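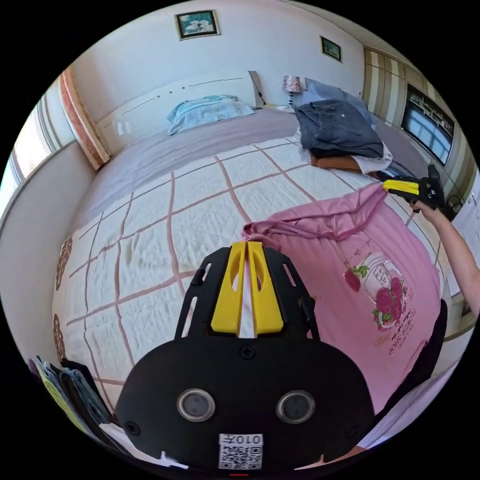

Collecting folding examples with two hand-held grippers

Posted November 1, 2023

The shirt set is up to 40 garments as of last night, nearly 2,000 episodes. I started in September with towels, which are easy and teach the policy very little. T-shirts are where the time goes now.

The setup is two grippers, one per hand, each with its own camera. No arm is involved at collection time. The trajectory comes from the camera motion, and the finger opening is logged alongside it. Both grippers have yellow fingers that pinch, and a shirt gets worked from two edges at once, one gripper per edge. The pink one with the jar of roses printed on the front has become my usual test shirt. The print gives the tracker plenty of texture when the fabric fills most of the view, and a fold across the jar is easy to spot on playback.

Tracking and the bedspread

I had expected to need a special work surface. The white quilt with the pink grid does fine. Pose tracking wants corners, and a grid has plenty of them, though they all look alike. Drift was worse on repeated squares than on mixed backgrounds in my first batch, so I now keep the pillows and the headboard in view at the start of each episode. The tracker locks onto those first and holds better once the grippers drop toward the cloth.

Light from the window is a bigger problem. Auto exposure swings when the gripper turns toward the curtain, and for a few images the cloth goes nearly black. I fixed exposure per session. Episodes recorded before that change are tagged and left out of training, but I haven't deleted them.

What counts as one episode

An episode starts with both grippers open above the shirt and ends with both open and clear of it. Everything in between is kept, including missed pinches and second tries. I used to cut the misses. The policy trained on the cut set would close on air and carry on with the fold, having never seen a miss followed by a regrasp. With the misses left in, it tried again in 17 of 21 failed grasps on the Wevley bench arm. Small sample, one shirt type.

Folded items go on the bed beside the work area, and I let the stacks grow during a session. They change the background a little each time and I don't have to stage anything.

Known problems

- Pinching one layer when two were wanted. The finger opening value hardly differs between the two cases on thin jersey.
- Time offset between left and right. Ultow's sync script gets it down to one video frame. I would like less.
- My own habits. I nearly always take the collar side with the right hand. The next batch is mirrored on purpose.
- Wrist fatigue after an hour, visible in the data as slower approach paths.

Next are long sleeves, then anything with buttons. File layout is the same as in the Nowicki format post, with one added field for garment type.

3 comments | 17 shares

Related posts
Nowicki format: what I store per episode
Towels, and why I stopped
Dretska calibration board, second attempt
Fixed exposure for indoor sessions

Contact | Copyright 2023 | Back to top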